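Tesow utensil-sorting unit: setup and upkeep notes

Maintainer: Elango Rodrigues
Revision: 19/04/2024

Scope

These notes cover the hand-held two-finger gripper used for the Tesow table recordings. The task is moving kitchen utensils between a tabletop and a two-compartment caddy. Training code is in the Norðdahl repository.

Before a session

Check the screw heads on both finger arms and tighten any that turn by hand. Wipe the blue pads with a damp cloth and let them dry. Set the caddy on the table with its label facing the operator.

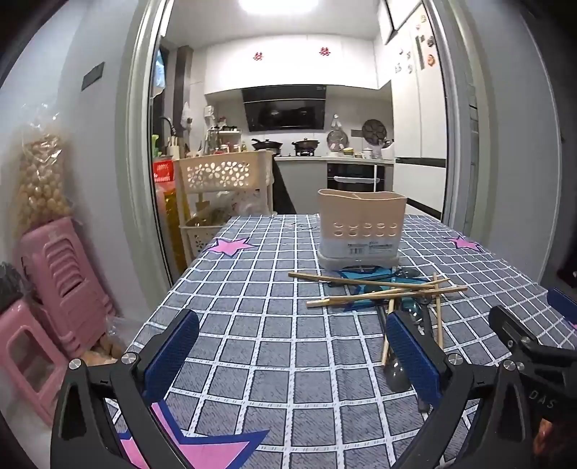 Close the fingers fully and confirm that the pads meet along their whole length. If one side touches first, loosen that pad, reseat it and repeat the check. Log the closed reading as zero and the open reading as 112.

Pad replacement

Replace pads as a pair after 50 sessions, or sooner if the ridges are worn flat. Old pads go in the bin marked Botus - do not mix them with spares.

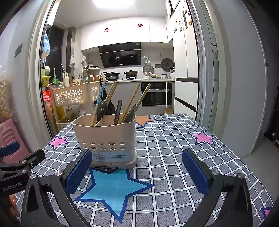 After fitting new pads, run 2 warm-up episodes and discard them. Grip offsets from the previous pair are not valid and must be cleared from the config file.

Known issues

Thin handles can slip when held near the pad tips. Firmware from before March drops the open reading after a restart; run the zero check again. Issue 26 tracks this.
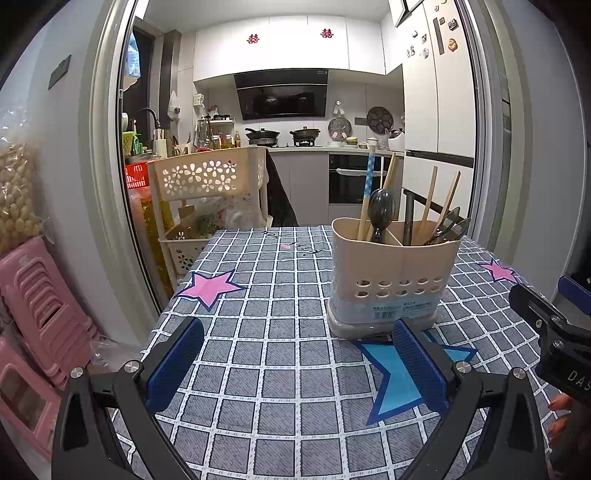 Fig. 3. Gripper at the table, utensils standing in the caddy.

Spare pads and screws are ordered through Zelau.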